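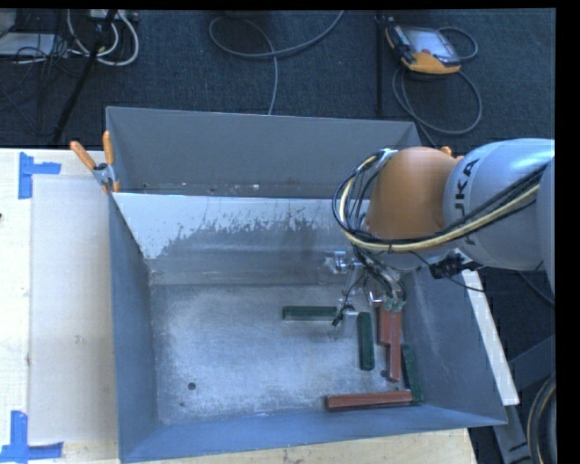 Political Communication Group, Solesham

Working papers / Media and government

4.2 Who said what about test access

Claims that officials favored well-connected people in handing out tests are easy to make and hard to check. Siddiqui's earlier study treated each such claim in a broadcast interview as a sign of falling trust in government. We doubt that reading. A legislator who complains on air may be repeating what voters already think, or may be talking to donors, and the transcript alone can't tell us which.

We recoded 700 interview segments from the Homard archive, using the same categories but adding one for the party of the host's usual audience. With the new category in place, the link between accusations of favoritism and later drops in trust shrank to 3 points. In segments aired before September it vanished.

Konstantinidis has argued that the drop is real but slow, and that it shows up after 18 weeks. Perhaps. His sample came from 5 stations, all of them in the Lusbridge area, and two changed owners during the study period – hardly a steady base for a claim about the whole country. He also counts a host's question as an accusation by the guest, a choice we could not defend when we tried it on our own segments.

We therefore report the smaller estimate and leave the matter of timing open. Readers who prefer the larger one should say how they would separate a guest's charge from a host's prompt.

Related papers
Vlachopoulos revisited: party cues in the evening news
When hosts interrupt: a coding guide
Trust surveys and the problem of the missing voter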